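Claststead Protests

The Claststead protests were a run of street marches and sit-ins in the port city of Claststead, set off by a fuel levy. Began in April, ended with the levy dropped.

Organizer Getsemaní Solís led the first march — 600 people, mostly dock workers. Goverment spokesman Hemi Tapsell blamed foreign money. No proof given. Later marches drew 900. 22 arrests, three convictions, all overturned on appeal.

Jobs were a second grievance, pay at the port plants especially.

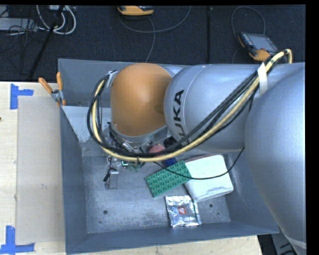 KUKA robot arm over an open metal bin.

See also: Jaramillo Accord, Zisine general strike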